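3.2 Stash use and fabric choice in the block groups

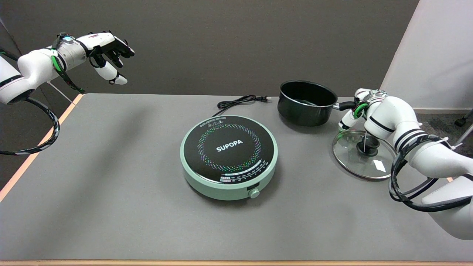 Figure 2. Tabletop with a round induction cooktop, mint-green base and black glass top.

Most quilters in the study did not buy fabric for the blocks. They pulled from what they had. 16 people kept a sewing diary from November on, four of them in the Skenholm group and the rest in Murar, and the diaries are the main source for this section. Interviews were used to fill gaps only. Where the two disagree we went with the diary.

Stash first, pattern second. This was the usual order, and it goes against the model in Surdu and Moreira, where the maker picks a pattern and then shops to it. One Murar diary has a full page on a brown plaid shirt and no mention of a pattern until the block is half sewn. Another starts with a bag of scraps from a sister. The pattern gets named later, almost in passing - "the house one again."

Color was talked about less than we expected. Scale of print came up far more. Large florals were cut up and put back, small dots and ginghams went quickly. Peixoto found the same thing with applique makers in Jilten, though his group was younger and mostly worked from kits. Solids were hoarded. Several diarists wrote that they were "saving" a solid and then never used it during the study period, which makes it hard to say what the saving was for.

Repeat blocks. Once a maker had finished two of the same block she tended to go on, often well past the number needed for a quilt. Diaries call this being hooked, being stuck, "can't stop doing the little houses". We treat these as one code (REPEAT) but Guérin has argued for splitting them, and the split may be worth doing with a bigger sample. Stopping was mostly tied to background fabric running out. Not to boredom, or at least boredom is not written down.

Matching across a set was loose. Makers accepted different backgrounds, odd seam allowances, blocks a bit under size. What they did want was one thing carried through, a red or a certain stripe or the same thread for the hand stitching. Sampaio calls this the anchor and we keep the term. The anchor was often chosen after the fourth or fifth block and then worked backward, with early blocks unpicked to add it. Skenholm makers did this more openly than Murar makers, who tended to remake the whole block and put the first one in a drawer.

Some limits. Diaries were uneven, a few are only lists of fabrics with no comment at all. The Mkhize coding sheet was made for garment sewing and it shows - there is no place for borrowed or swapped fabric, so we wrote those in the margin and coded them by hand afterwards. Swaps are therfore probably undercounted. Section 3.3 takes up the swaps seperately.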